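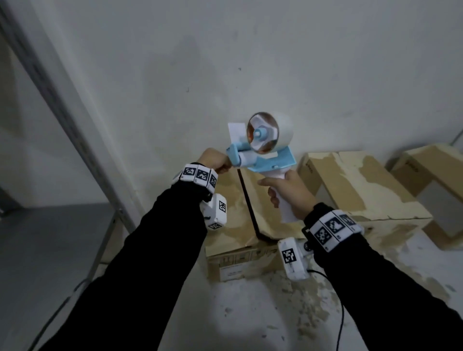
Why teach a robot by showing it, when you could write down what to do?

Because most of what a hand knows never makes it into words. Try writing the instructions for sealing a carton. You will get as far as "press firmly" and then spend the afternoon arguing over "firmly."

Handout 6: Demonstrations by Hand and by Remote
Iresha Bepari
Apr 30, 2022

Last time we covered policies that learn from examples. Today we look at who supplies the examples, and how much they complain.

Two ways to give a demonstration

1. By hand. A person does the job with their own hands while the position of each wrist is recorded. Printed square markers are the cheap way to do this. A camera finds the corners of a square, the software works out where the square must be, and a known offset gets you to the wrist. Several squares per wrist, facing different ways, so that one of them is usually looking at the camera. Usually.

2. By remote control. The person drives the robot's arms and the robot does the job, slowly and with visible reluctance. You record the commands and whatever the arms did about them. No guessing how a human hand maps onto a gripper, since the gripper was there the whole time. The price is speed, and the temper of the operator.

The textbook calls the gap in method 1 the correspondence problem. Five fingers hold a tape dispenser in ways that two flat jaws can't. Read the Prirketti notes, section 2, and skip the part where they claim to have solved it. 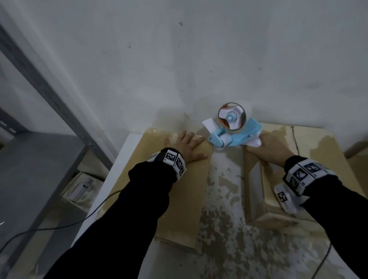 Fig. 2. Taping task: left hand on the flap, right hand on the dispenser.

Things to look for in a taping demonstration

The two arms have different jobs. One holds, one moves, and a model that treats them as strangers will tape a flap that has wandered off. Record both on the same clock. The Saliba set from February did not, and Latrice Ostrowski has 3,646 clips she now uses to teach patience.

Force is missing. Markers tell you where the wrist went and nothing about how hard it pushed. For tape, this matters a great deal.

People vary. Dušan Vasić tapes a box like a surgeon. I tape a box like someone who is late. Keep both of us in the data, but label who is who.

For next class

Take the 200 clips in the Vemo folder. Mark the start of contact and the end of the stroke in each. Compare with your partner and write half a page on where you disagreed. "We did not disagree" will be read with interest and graded accordingly.

Contact: Iresha Bepari, Flullano teaching lab. Back to top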